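Hanging a Pegboard So It Stays Up

I put my first pegboard up in 2016 and have hung one in every workspace since. I love them! You stop digging through drawers, and moving things takes seconds.

Start by finding your studs and marking them with painter's tape. Hold the board up — get a helper for a big one — and pencil in the top corners. Check that line with a level before you drill anything.

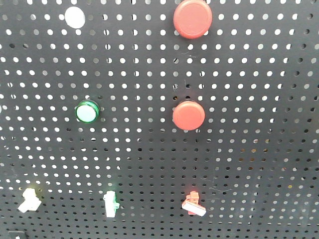

Next come the spacers. Hooks need room behind the board, so leave at least half an inch. I cut mine from scrap strips, but a stack of washers works great too. Drive the top screws first, only halfway, then check level again and do the bottom ones. Tighten everything at the end.

Before you hang a single hook, lay your tools out on the floor and shuffle them until it feels right. Heavy stuff goes over a stud, and whatever you grab most goes at chest height.

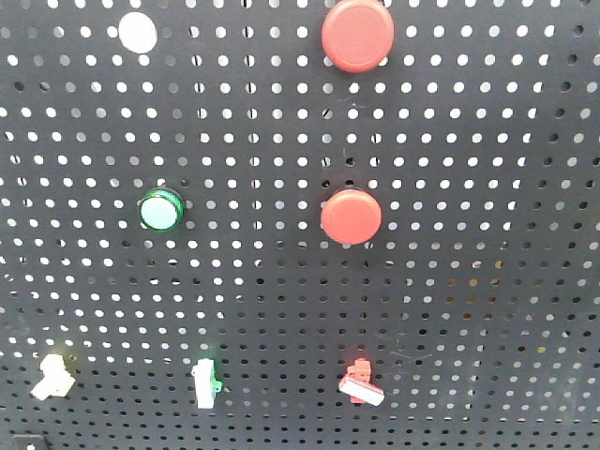

Deirdre Hennessy wrote in to say that on plaster walls she screws a board strip across the studs first and hangs the panel from that, with no cracks so far. Great tip, and I'm trying it in the hallway in June.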